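Robot Software Lab
Handout 6: From hand-held demonstrations to a grasp policy
March 2022

Read this before the lab session. You will need the Flista recorder installed and the Brodamus replay viewer working on your own machine. If either one fails to start, go back to the setup sheet first. The controller exercise in Handout 5 is assumed.

1. What the pipeline does

A demonstration is a recording of a person doing a task with a pair of hand-held grippers. Each gripper carries a camera, and a further camera looks down on the table from above. The software turns the recording into pairs of observations and actions, and a policy is trained on the pairs.

There are four stages:

Record. Flista writes each stream to its own file, with timestamps.
Align. The streams are put on one clock.
Label. Gripper pose and finger opening are computed for every step.
Train. The Akande loader reads the labeled steps and feeds the learner.

Most of the errors in last year's lab reports came from the second and third stages. Training problems were usually alignment problems that had gone unnoticed, so this handout spends most of its length there.

2. What the gripper camera gives you

The view from the gripper is close and partial. The fingers stay in more or less the same part of the image while everything else moves. That is useful, because the policy can learn where an object is relative to the fingers without knowing where the table is. It also means that objects are often only half in view, and that a small turn of the wrist changes the whole image.
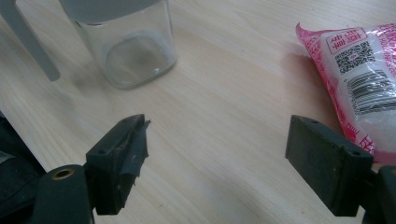 Three points matter when you write the perception part.

Clear materials. A glass jar on a wooden table shows the wood grain straight through its walls. A segmentation model that depends on color will find the lid and miss the body. Depth from stereo is poor on glass too. For the exercises we do not estimate the shape of the jar at all. The policy works from the image directly, and you check the result by looking at the finger path.

Soft packaging. A plastic bag has no fixed shape, so a stored model of it is of little use. Printed marks such as a QR code or a barcode are good features to track over a few steps, but they bend with the plastic. Do not use them as rigid markers when you compute pose.

The fingers themselves. Tape on a fingertip changes its outline. If you use a template to measure the finger opening, make one template for each finger and do not mirror the left one to get the right one. The opening should be measured between the inner faces, with loose tape edges left out of the mask.

Crop the image only after you have checked that both fingertips are still inside the crop. The default crop in Akande is centered and square. It will remove part of the fingers on a wide image, and the loader gives no warning.

3. Putting the streams on one clock

Every stream has its own clock and its own start time. Flista stores the time at which the computer received each image, and this is later than the time at which the image was taken. The difference is the latency of the stream. It is nearly constant for one camera but differs between cameras.

Measure the latency of each camera once per session and write it in the session file. Then, for each step:

a. Take the left gripper image time as the reference.
b. Subtract the measured latency from every stream.
c. For image streams, pick the nearest image.
d. For pose streams, interpolate between the two nearest samples. Interpolate rotations as quaternions, never as Euler angles.
e. If the nearest image is more than 19 milliseconds from the reference, mark the step as bad.

Do not delete bad steps. Keep them with the flag set to 0, so that the step numbers still match the recording. The loader skips them.

A common mistake is to add the latency when it should be subtracted. The data will still look fine in a single image. In replay the fingers will close before they reach the object, or well after — that is the sign to look for.

4. Two hands at close range

When the hands work close together, the overhead view loses sight of part of the equipment. One gripper covers the other, or a wrist covers both. A pose estimate that depends on the overhead camera alone will jump at these moments.

The lab code handles this with a confidence value between 0 and 1 for each gripper. When the value falls below the threshold, the estimate comes from the gripper's own motion tracking until the overhead view recovers. The change from one source to the other has to be smooth. Blend over 6 steps in both directions. If you switch in a single step, the policy will learn the jump as if it were a movement.

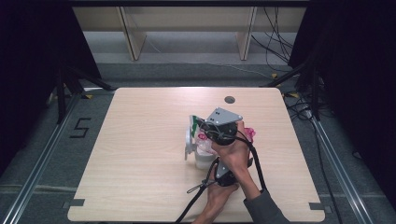
Figure 2. Overhead view with both grippers close together. The lower gripper is mostly covered by a hand and wrist.

Cables are a second source of trouble. A thick cable across the near part of the table can be picked up by the foreground mask as part of an arm. Mask the grippers by their metal plates where you can see them, and grow the region from there.

Store the pose of each gripper in the table frame, and store the pose of one gripper relative to the other as a separate field. For tasks such as opening a container or putting a packet into it, the relative pose carries most of the information. A policy given only the two table-frame poses needs more data to reach the same result.

5. Lab exercise

The data set for this exercise is in the Pludirwood folder. It holds 143 recordings. Use the split file that comes with it.

Task 1. Align one recording by hand, following section 3. Plot the finger opening against time for both grippers.

Task 2. Run the aligner on the full set. Report the share of bad steps per recording. Open the worst recording in Brodamus and state the cause.

Task 3. Add the relative pose field. Check it by inverting it and comparing with the pose taken the other way around.

Task 4. Train for 3000 steps with the relative pose field and again without it. Keep the seed and the crop the same. Hand in both loss curves and one replay from each.

Reports go in the course folder as a single PDF, with code in a separate archive. Replays longer than one minute should be trimmed. The same aligned data will be used again in the May project, so keep your session files.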